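Projektbericht Tischordnung und Untersetzer im Gemeinschaftsraum Fleltport

Studentisches Projekt im Modul Raum und Gebrauch
Stand: 14. August 2021

1. Ausgangslage

Der Gemeinschaftsraum Fleltport wird von mehreren Studiengängen als Arbeits-, Pausen- und Besprechungsraum genutzt. Mit der Neuordnung des Mobiliars im vergangenen Studienjahr wurden die kunststoffbeschichteten Platten durch Holztische ersetzt. Bereits im ersten Semester zeigten sich Ränder von Tassen und Kannen auf den Oberflächen. Die Projektgruppe erhielt den Auftrag, eine einfache Ordnung für das Ein- und Abdecken der Tische zu entwickeln und geeignete Untersetzer auszuwählen.

2. Vorgehen

Zunächst wurden die Nutzungsspuren an den Tischen aufgenommen. Insgesamt wurden 133 Ränder und Flecken verzeichnet, die meisten davon an den Sitzplätzen entlang der Fensterseite. Anschließend wurden zwei Ausführungen von Untersetzern über vier Wochen im täglichen Gebrauch verglichen: das Modell Iritz aus Filz und das Modell Banar aus gewickelter Naturfaser.

Der Vergleich umfasste das Auflegen vor der Nutzung, das Umsetzen während der Nutzung und das Wegräumen. Die Rückmeldungen der Nutzenden wurden auf Karten gesammelt, von denen 223 ausgewertet werden konnten.

3. Auswahl der Untersetzer

Die Filzausführung lag flach auf und ließ sich gut stapeln. Nach verschütteten Getränken musste sie jedoch längere Zeit trocknen und stand während dieser Zeit nicht zur Verfügung. Zudem wurden Untersetzer aus Filz häufig zwischen Unterlagen und Heften liegen gelassen.

Die runde Ausführung aus Naturfaser wurde in den Rückmeldungen überwiegend positiv bewertet. Genannt wurden vor allem die gute Sichtbarkeit und der feste Griff beim Aufnehmen vom Tisch. Das beigefarbene Seil ist spiralförmig und dicht gewickelt; der Rand lässt sich mit zwei Fingern fassen, und der Untersetzer kann zum Wegräumen hochkant genommen werden.
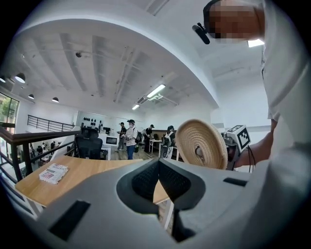

4. Ordnung für das Ein- und Abdecken

Auf Grundlage der Auswertung wurde folgende Ordnung festgelegt:

Vor der Nutzung wird je Sitzplatz ein Untersetzer aufgelegt. Für Kannen ist ein eigener Platz in der Tischmitte vorgesehen.

Nach der Nutzung werden zuerst Geschirr und Unterlagen abgeräumt, dann die Untersetzer. Krümel werden über dem Tablett ausgeklopft.

Die Untersetzer werden in das Regal Tetteh zurückgelegt. Feuchte Stücke kommen nicht auf den Stapel, sondern werden einzeln in das obere Fach gestellt.

Der Tisch wird mit einem nebelfeuchten Tuch in Richtung der Maserung abgewischt.

5. Bewertung und offene Punkte

Die Ordnung wurde von den meisten Gruppen ohne weitere Einweisung übernommen. Schwierigkeiten traten beim Wechsel zwischen zwei unmittelbar aufeinanderfolgenden Belegungen auf, da die Untersetzer dann häufig auf den Tischen verblieben. Offen ist ferner die Reinigung der Naturfaser bei stärkeren Verschmutzungen. Die bisher erprobte Trockenbürste entfernt Kaffeeflecken nur unvollständig.

Im September wird die Ausstattung um einen zweiten Satz der Ausführung Banar ergänzt. Bis dahin bleiben die Filzuntersetzer an den Tischen der Türseite in Gebrauch.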